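Fletico wants your laundry

Gear notes, by Gladys Villca

Readers keep asking when they can stop doing laundry, and Fletico has decided the answer is now, subject to terms. The company sells a service called Betenar, a chore package for two-armed walking robots. You supply the robot. They supply the skills, the updates and a person named in the contract who picks up the phone. The laundry module is the first one they will let outsiders try, and I spent a good part of a day with it.

The price is $653 a month for a single robot on a single site, with training for two of your staff thrown in. There's a cheaper tier, but it leaves out the laundry, so I can't see who it's for. Small hotels, I was told. I asked what the robot does in a small hotel if it isn't doing the laundry and was handed a brochure.

Setup is duller than the sales page makes it sound, and I mean that kindly. You walk the robot past your machine, tell the software which side the door hinges on, and mark where the clean and dirty things go. The brochure's list of supported washers covers 84 models, all front loaders. If you own a top loader, Fletico would like to hear from you at some later date.

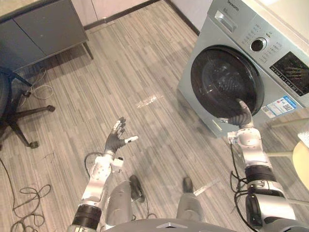
Doors are where most of these packages come to grief, and Betenar's approach is at least a sensible one. It treats the door as its own job, separate from the clothes, with its own settings for how hard to push and how long to keep trying before calling for help. You can turn the patience up or down. I recommend up. On the lowest setting it sends a message to your phone with the speed of a child reporting on a sibling.

The settings screen deserves a word. Someone at Fletico believes in sliders. There is one for grip, one for reach, one for pace, and one called "confidence" that the manual covers in a single sentence, which tells you to leave it alone. I would have paid extra for a button marked "normal."

Then there's cloth. Cloth is hard for robots in a way that's difficult to get across to anyone who has hands. A mug keeps its shape when you pick it up. A towel has a new shape every time you look at it, and a good half of them hide the part you wanted to grab. Betenar doesn't try to be clever. It takes hold of whatever is on top, lifts, and worries about the rest later, much as I did in college. 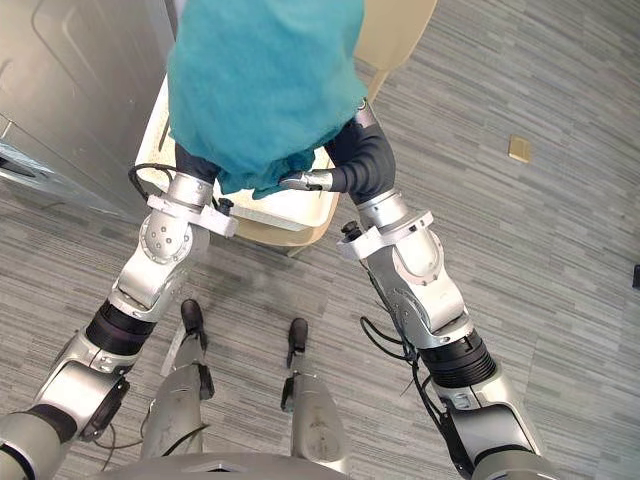
I like this more than I expected to. Kerkine, the rival package I reviewed in July, wants to find a corner before it will commit to anything, and I have aged visibly waiting for it. Where Kerkine does have the edge is in small stuff. Fletico's own manual advises putting socks in a mesh bag, which means that a human being has to stand there and bag the socks. I put this to the company and was told that sock handling is "on the roadmap." So is my novel.

Containers are more relaxed. You can register any open-topped basket or bin, and the software asks for its height and for what it's going to stand on. There's no need for a special table. You can also set how full is full, a question that has divided households for longer than robots have been around.

Support is by phone and chat, in business hours. The contract runs two years, and the exit clause is on page nine, where exit clauses go to be alone. Read it before signing. The hardware isn't covered, so if your robot comes from Brandes or another maker, arm and wrist repairs are between you and them.

Would I buy it? For an apartment, no. I can do a great deal of laundry badly for $653. For a guesthouse or a care home that already has a robot standing in a hallway looking expensive, I'd ask for the trial month and throw my worst towels at it. Fletico says trial bookings are open now and that the sliders will be explained in the next update. 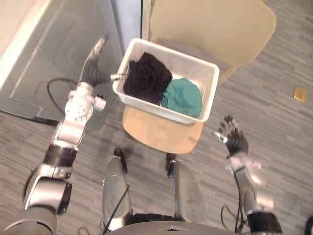

Also in this issue

Window cleaners that stick to the glass, and the one that stuck a little too well. Plus your letters on robot mowers, most of which we can print.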